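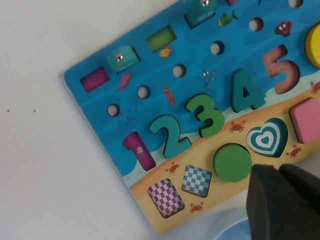
Last updated: Thu 12 March

Herkden Library Service Adds Number Boards to Children's Lending Collection

NOVDEN – The Herkden Library Service will begin lending wooden number and shape boards to families with young children in May, as part of its Wandorano early math program. The boards will be available at the Novden Central and Hayat branches to any adult holding a current library card.

The service has bought 34 boards, which join a toy and game collection of 286 items. Last year that collection was borrowed 2,126 times, mostly by families with children between the ages of three and six. Requests for counting toys made up the longest waiting list.

The sea-themed board brings several early math activities together in one piece. Chunky wooden numerals sit in their own slots across a blue ocean background, with round peg holes in a line above them. Fish pieces fitted with metal eyelets rest among rectangular blocks near the top, and a strip of sandy beach along the bottom holds geometric shapes in recesses.

"Parents ask us what they should be doing about math before kindergarten, and many of them expect us to hand over a workbook," said Jaxon Morin, head of children's services. "We would like them to sit down with their child for ten minutes and put the numbers back where they belong. A child who picks up the 6 and looks for its place is already doing a good deal of thinking."

Each board will be lent with a cloth bag and a printed guide in large type. The guide suggests starting with the numerals 1 to 5 and leaving the remaining pieces in place until the child asks for them. Older children can go on to the comparison and arithmetic signs, using the numerals to set out short number statements and reading them aloud.

Staff at both branches have been introduced to the boards at training sessions held during the winter. Henok Habte, who manages the Hayat branch, said the colors had proved useful in planning activities for mixed ages. "The 7 is red, the 8 is brown, the 9 is navy blue, and the pegs marked with those numbers match," he said. "A younger child can pair them by color while an older brother or sister reads the number. They can share one board without either of them getting bored."

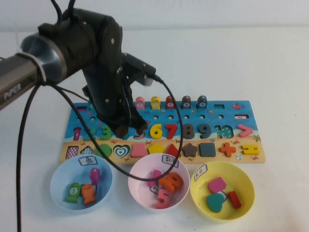
Borrowing Terms

Boards may be borrowed for three weeks and renewed once if no other family is waiting. There is no charge. Borrowers are asked to check the pieces against the card in the bag before returning a board, and to hand it in at the desk – the book drop is not suitable. Lost pieces should be reported to the branch so that a replacement can be ordered.

Reservations will open at both branches and by telephone at the start of May. Families already enrolled in Wandorano, currently 325 households, will receive a notice by mail.

Media Contact

Jaxon Morin, Children's Services
Herkden Library Service, Novden Central Branch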